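Teleop with a headset vs. moving the arm by hand - which do you start beginners on?
Forum: Manipulation and Teaching
Page 1 of 1

kettlepond
Hi all, long-time reader and very occasional poster. We're a small group in Nolville and we've been teaching our arm simple tabletop jobs for a while now, all by hand guiding, meaning one of us grabs the wrist, walks it through the motion and presses a pedal at the start and the end. It has served us well and I'm fond of it! But we're about to begin a longer project (we call it Kereama, after the street we're on) and the plan calls for 2000 demonstrations across a set of pick and place tasks, and my shoulders are already complaining at the thought of it.

So I'm wondering whether to move everyone over to remote control with a headset. Do new people pick it up quickly? And does the quality of the demonstrations hold up once they get tired?

marlowe_bench
Oh, I feel for your shoulders. We did 200 by hand guiding for our first task and I swore I would never do another. We've been on remote control ever since and I wouldn't go back. New folks are clumsy for the first afternoon and then something settles and they stop thinking about their hands.

The one thing I'd say is to spend real time on the wrist view before you record anything you mean to keep. Ours has both fingers low in the middle with the opening between them pointing out across the table, and plenty of bare white tabletop ahead. Once people learn to line things up with that gap they get so much calmer.
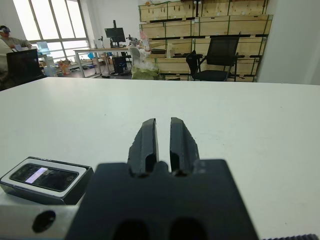 Nolville, Mar 9, 2026

kettlepond again, signing in from the shop computer, so excuse the automatic stamp up there. I wanted to put our own wrist view next to marlowe's description, as it's much the same idea: fingers open, big white table, and then the whole room behind it. The room is what I'd love opinions on. There's a window off to the left letting in a lot of daylight, and the shelves of wooden crates take up a good part of the right side. Would you hang a curtain, or just leave it all in and let the model learn to ignore it?

tinroof
Leave it in, I say! Maybe I'm the odd one out, but every time I've tidied up the background the policy got fussy about it later, and then somebody moved a chair and we were back to square one. I'd shift things a little between sessions on purpose.

I'll also stick up for hand guiding while I'm here. With a headset you lose the feel of contact, and for anything that has to slide or seat snugly, that feel is most of the skill. We had people seating a Brita filter cartridge into its pitcher, and the remote demonstrations were full of little hesitations and second tries. By hand they were smooth as anything.

marlowe_bench
tinroof, I agree about contact but not about the daylight. Moving chairs is one thing. A bright window changes all day long, and if your exposure is on automatic the table goes gray whenever the sun comes out. I'd put up a plain shade and lock the exposure - then shuffle the furniture to your heart's content.

As for hand guiding, doesn't your arm end up in the pictures? That was the end of it for us. The wrist camera was mostly fine but the overhead one was all elbows.

tinroof
It does, yes. We play the motion back afterward with everyone standing clear and record the cameras then. It doubles the time, I'll grant you that.

hernimia_lab
Chiming in from Hernimia. We went to 3000 demonstrations last year with 2 operators, swapping every half hour, and the swapping mattered more than which method we used. Tired people rush the approach and close the fingers early, and the robot will learn that from you very faithfully.

For kettlepond's question, I'd split it: headset for the plain pick and place, hand guiding for anything snug. Tag each one so you can tell them apart in training.

kettlepond
Thank you, all of you, this is so helpful. I think we'll go with the split and try a shade on the window for a week (sorry, tinroof, I promise to move the chair). Does anyone have a pedal they like for marking start and stop? Ours sticks.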